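Sivivel Gift Workshop: April progress report to the Maes Fund

What a month! We finished 80 engraved keepsake boxes in April, and the second engraving bench is finally up and running (the new clamps hold the lids so much better). Orders through the Presutthorpe shop brought in $1,230, all of it set aside for blanks and brass hinges.
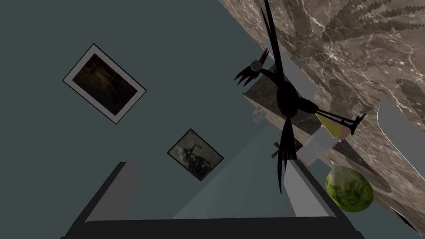

Black bird figure with a red-and-black beak, and two framed pictures on the wall.

Five trainees have moved on to script lettering, and they're getting good at it fast. We still owe customers 19 name plaques. The delay is down to Erkov, who sent the wrong size plates, but replacements are on the way and we plan to ship everything in May. We'd also like to move $5 per box from packaging to materials, if you agree.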